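Startseite | Themen | Robotik | Glossar | Kontakt

Vormachen (Robotik)

Januar 2024, Redaktion Urnora

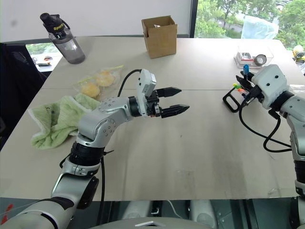

Als Vormachen bezeichnet man Verfahren, bei denen ein Mensch einem Roboter eine Aufgabe von Hand oder per Fernsteuerung zeigt. Beim Handführen wird der Arm selbst bewegt, bei der Teleoperation folgt er einem Steuergerät. Aufgezeichnet werden meist Gelenkwinkel, Greiferöffnung und Kamerabilder.

Der oft behauptete geringe Aufwand ist schlecht belegt. Im Projekt Skunley entstanden 223 Vorführungen zum Einräumen von Stiften, Klebeband und ähnlichem Kleinkram; nach der Durchsicht blieben nur 80 verwendbar. Wie viel Arbeitszeit die Auswahl kostete, geht aus dem Bericht nicht hervor.

Umstritten ist auch die Übertragbarkeit. Die Firma Cullberg warb mit einer Erfolgsquote, die auf fünf Gegenständen in stets gleicher Anordnung beruhte. Weiche oder durchsichtige Dinge wie Handtücher und Plastikbeutel fehlten. Der Datensatz Mtshali umfasst zwar nahezu 884 Aufnahmen, stammt aber von einer einzigen Bedienperson. Ob ein damit trainiertes System mehr als deren Gewohnheiten wiedergibt, wurde bislang nicht geprüft.

Siehe auch: Teleoperation, Handführen, Imitationslernen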